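# Plendcombe Open Day Recordings

Hello, and thank you for looking in. The files in this folder come from the open day we held at the Plendcombe workshop on Oct 14, 2021, when we let visitors drive a simulated robot arm round a kitchen and kept a record of everything they did. I have tried to write down what a newcomer would want to know, and I'm afraid I have wandered a bit in places, so do skip ahead if you only want the folder layout.

## How the day went

We set up 2 desks, each with a screen and a hand controller, and people queued very patiently with their tea. Fumiko Shimada looked after the desk nearest the door and gave everyone the same short talk: how to open and close the fingers, how to go slowly near furniture, and how to start again if it all got in a tangle (which it did, often, and usually to great laughter). The kitchens were built in Hattar, our own simulator, and the controller software is called Ondetti. Most visitors had never touched either before, and we loved that, as our usual recordings are made by the same handful of practised people and they all move in much the same way.

## What is in the folder

There are 1,832 recordings in all. Of these, 1,826 open properly and the others stop early because we had to restart one of the machines during the afternoon. I have left them in, in a folder called `short`, in case anyone enjoys that sort of puzzle. A visitor marked the task as finished in 1,138 of them. Please treat that mark kindly, as it is only what the person thought at the time, and children were a good deal more generous than their parents!

Each recording has:

- `moves.csv`, the controller readings
- `view/`, stills from the camera on the arm
- `note.txt`, anything the visitor wanted to say

## Things to know before you use it

The view from the arm is a close one, so the gripper takes up a fair bit of most stills, and whatever lies under it is hidden.

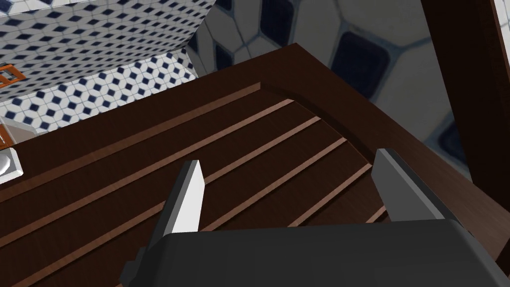

Wall tiles can look very soft and large in one part of a still and quite crisp in another, so I'd be careful about training anything that leans heavily on the background. The dark wood is hard going too when you are trying to judge height, and several visitors told us so in their notes.

Names were taken out of the notes with Privness before anything was copied here. If you spot one we missed, write to us and we'll see to it.

A second open day is planned for December, and we mean to bring more chairs.

## Comments

**marrowfat** Came with my two girls and we had a lovely time. Is the teapot kitchen in here as well?

**J. at the workshop** It is, look in `view/` for the later recordings. Glad you enjoyed it!

**tolly_b** The short folder opens fine for me apart from one csv with no header row. Easy enough to add by hand.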